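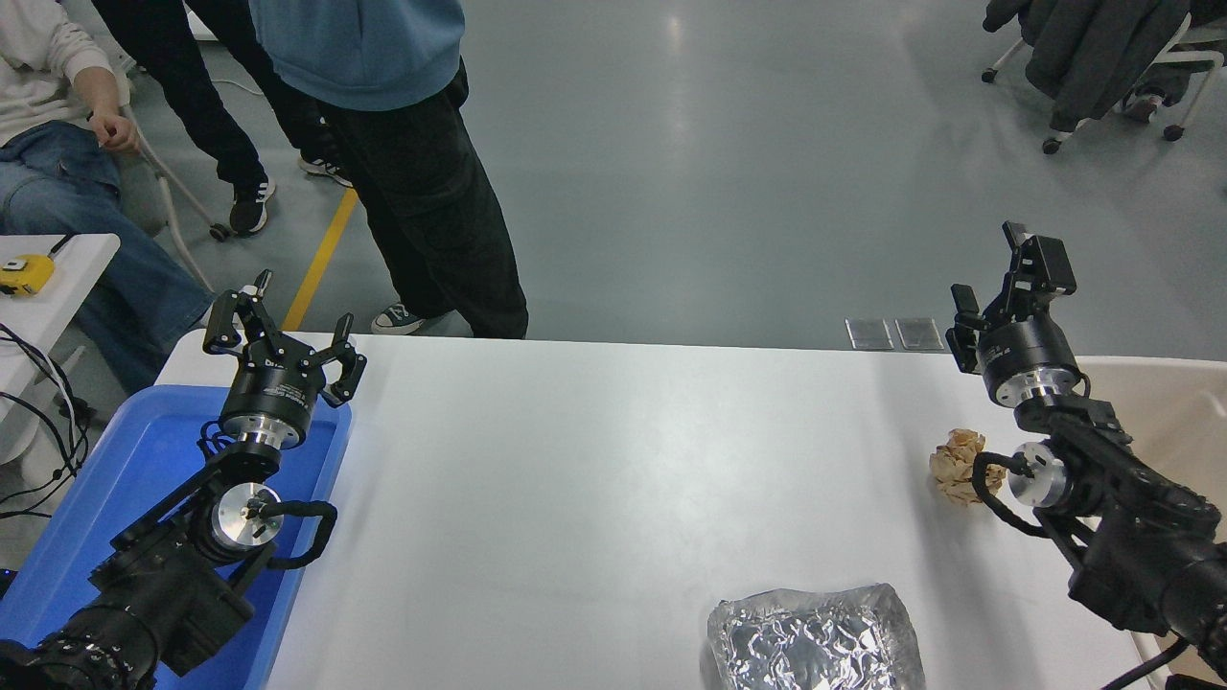 Paper ball and foil on the white table. Two small clear square plates near the far edge.

May 30, 2019

Quick one before bed. Clearing up day. Meant to start at nine, started at half past eleven, coffee, emails, the usual. The scrap drawer has been jammed shut for weeks and today I finally got a butter knife in there and wiggled it until it gave. Wrappers. So many wrappers. Tan paper out of every Grustley box I ever opened, foil folded up small, string, one glove.

I keep the tan paper. I know. It's good paper, it wraps mugs, it starts the grill, it goes in wet boots. But who needs a drawer of it. Kept the flat ones, balled up the bad ones. Very satisfying noise. One ball left over after I tied off the bag, and a sheet of foil I'd pressed out with my hand because I thought I might use it again. All creases. You never get the creases out, my grandmother used the back of a spoon and swore by it and hers had creases too.

Ball goes in recycling. Foil, not sure. Town flyer says foil yes if it's clean and scrunched up bigger than a fist, so why did I flatten it. Will scrunch it again tomorow.

White table was the wrong color to buy. Said it then, saying it now. Shows every crumb, every pen mark, ring from the paint can in the first week. Did it with the Prolter spray and then again with plain water because the spray leaves a film. Still a gray smudge on my side, only see it with the light low. Leaving it. Light's nice on it when it's bare though, I'll give it that. Paper looked almost pretty sitting there with all its wrinkles.

Then the hall closet, big mistake. Took the lot out and lost heart halfway. Put back: vacuum bags, the fan, the Janssen lamp with no shade. Not put back: 12 jars, no lids. Lids are somewhere. Lids are always in some other house I think. Gave up and stacked them by the back door, stubbed my toe on them inside the hour.

Lunch standing up. Toast, end of the cheese, a pickle.

Afternoon, receipts. Shoebox of them. The car one was in there, finally, $1,881, felt sick all over again just reading it. Filed it. Also found the Skemier warranty for the kettle, expired 27 days ago. Kettle died on Sunday or whenever it was. Of course it did. Wrote to them anyway, polite, two paragraphs, deleted the second one.

Rain about four so didn't get to the porch. Window open, smelled great. Should have brought the cushions in, remembered at six, they are on the shower rail now dripping.

Back sore. Hands smell like lemon spray and old paper. Two bags by the door, one for recycling, one for the dump run, plus the jars. Dump closes at noon tomorrow so have to be up and out. Coins for the gate, it was 80 cents a bag last time and they won't take a card.

Things for tomorrow
dump
scrunch foil!!
bring back library book (late, again)
lids??
call about the gutter
milk, bread, something green

Read ten pages, don't remember any of them. The drawer opens and shuts now, went down and tried it twice more just to hear it slide. Wanted to do the one under it too but that one's batteries and candles and dead pens and it was gone ten already. Next week maybe. Or June.

Lights off. Forgot to set the alarm, getting up again to do it.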